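How to organize a small film screening in your town

Last March we showed a war drama in the old reading hall in Gultthorpe, and 50 people came. I write down the steps so that the next person has less trouble than I had.

Start with the rights. Even if you own the disc, you need a license to show the film in public. Write to the distributor and tell them the number of seats, the ticket price and the date. Our distributor, Quintela, answered after 2 weeks, so do not print posters before you have the paper in hand.
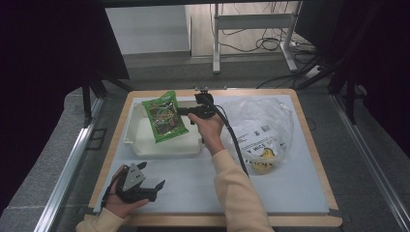
Olumide Onuoha wrote to me that in Elloria he had to ask for a separate permission for the subtitles, and it took longer than the film itself. I did not know this – please ask for both in the same letter.

Next, test the file in the hall, with the same projector and speakers. Watch the first ten minutes and one loud part. Sit in the last row and check if you can read the subtitles.

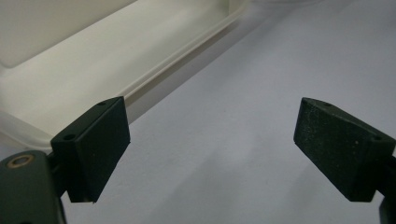

Posters should go up three weeks before the evening. Put the title, the hour and the running time in big letters, and leave out the long list of actors. For hanging them I prefer a stiff board with two small round holes, like the ones on top of the dark green block, only farther apart, and a string through them. Tape falls down in a cold entrance.

On the evening, open the doors 60 minutes before the start. Keep the introduction short. Sunita Lodhi spoke for five minutes at ours and it was enough.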